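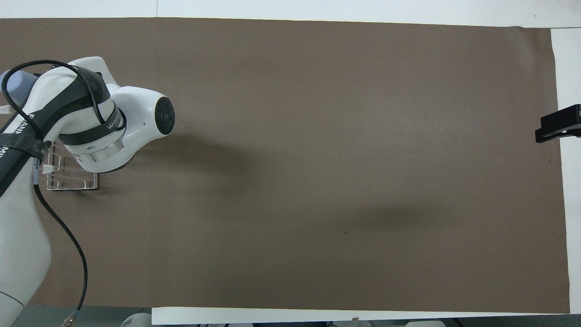 3 min read

I moved to Faltport for the rent, and I stayed for the 60 bus. I know how that sounds to anyone who has stood at a cold stop with a bag of groceries going soft in their arms, but it's true, and I've been meaning to write this down for a while now.

The 60 runs from the ferry landing up through Jornorwood and out to the old rail yard, where it turns around in a gravel lot and comes back again. My stop is the second one after the landing, right by the tire shop. For the first few months I only rode it to work and home, with my earbuds in and my eyes on my phone, the way most of us do. Then my phone died one morning on the way in, and I had to look out the window like a person from another time (it was lovely, by the way — you go right along the water for a good while before the hill, and there are herons).

That was also the morning I started talking to Chaimae Bensaid, who had been driving me to work all that time without my ever learning her name. I still feel a bit bad about it. She grew up riding this same route with her grandmother, back when it was the 801 and had those bench seats in the back that faced each other. She told me the drivers used to wait at Jornorwood for the last ferry passengers no matter how late the boat was, and that people would bring them soup in the winter. The schedule doesn't allow for that kind of waiting anymore, though I've noticed she has a way of checking her mirrors very, very thoroughly when somebody is running down the ramp.

Anyway, the reason I'm writing this now is the new schedule. The transit office put it up on 12 February 2021, and if you ride the 60 you should go and read it, all the way to the bottom, where the small type is. The early trip stays, thank goodness. The late evening trip will stop at Jornorwood and go no farther, which means anybody who works the closing shift out by the rail yard has a long walk in the dark along a road with hardly any sidewalk. I used to work a closing shift myself, at a bakery in another town, and I remember exactly what it was to miss the last bus and stand there doing sums in my head over a cab.

My neighbor Eifion Craddock wrote a letter and went door to door with it, and he has 400 signatures so far, which amazes me in a town where people mostly keep to themselves between the fall and the spring. He came to my door twice. The first time I signed, and the second time he'd forgotten I had, and we ended up talking on the steps for so long that my tea went cold inside. He used to work at the Pelon yard, repairing brakes on the commuter cars, and he can tell you what's wrong with a bus from the sound it makes pulling away. According to him the 60 needs a new belt. I believe him completely, even if I can't hear it.

I don't have a grand argument to make here. I know money is tight everywhere and I know there are evenings when that last bus goes up the hill with only two of us on it. But I've been one of those two often enough, and the other one is usually a young man in a kitchen uniform from Tawfik, the restaurant by the yard, riding back the other way to catch his connection. He sleeps sitting straight up and always wakes just before his stop. I'd like him to go on having a bus to sleep on.

If you want to sign, Eifion keeps the clipboard on his porch, in a plastic box so it doesn't get rained on. The pen is on a string. And if you ride in the mornings, sit on the right side going up, for the herons, and say hello to Chaimae for me.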